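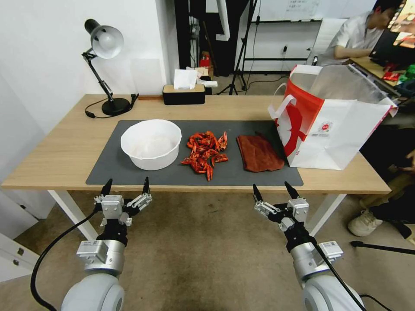 Krebse, meint Elikem Quaye, gehören mitten auf den Tisch, und wer sie erst auf einzelne Teller verteilt, der habe den halben Abend schon verschenkt. Ganz so streng sehen wir es bei Oritier nicht, aber im Grunde freuen wir uns über jeden, der so denkt — und ab November möchten wir das gemeinsame Krebsessen auch dorthin bringen, wo man sonst eher ein belegtes Brötchen auspackt, nämlich ins Büro, in die Werkstatt und ins Vereinsheim.

Unter dem Namen Pralell liefern wir künftig jeden Freitag fertig gegarte Flusskrebse zum Mitnehmen und Teilen. Eine Portion wiegt 700 Gramm und reicht nach unserer Erfahrung für zwei Personen, die Hunger mitbringen, oder für eine kleine Runde, die gern noch ein wenig probiert und plaudert. Gewürzt wird wahlweise mild mit Dill und Zitrone oder kräftig mit Knoblauch und Chili, beides nach Rezepten aus der Küche Mkhize, mit der uns eine lange und sehr herzliche Zusammenarbeit verbindet.

Zum Essen braucht es wirklich nicht viel! Eine Unterlage, die etwas aushält, eine ausgelegte Schüssel für die Schalen und ein Tuch für die Finger, mehr haben wir zu Hause auch nicht auf dem Tisch (Brot und ein Schälchen Butter vielleicht noch, aber das ist Geschmackssache). Wer zum ersten Mal Krebse isst, dreht den Schwanz vom Kopf ab, drückt den Panzer vorsichtig zusammen und zieht das Fleisch heraus — nach dem dritten oder vierten geht das fast von allein.

Bestellungen nehmen wir bis 11 Uhr am Liefertag entgegen, telefonisch oder direkt an der Theke in der Nitier-Passage. Größere Runden melden sich bitte einen Tag früher an, damit wir genügend Krebse vorbereiten können.

Kategorie: Presse | Essen & Genuss

Kontakt · Impressum · © Oritier · Nach oben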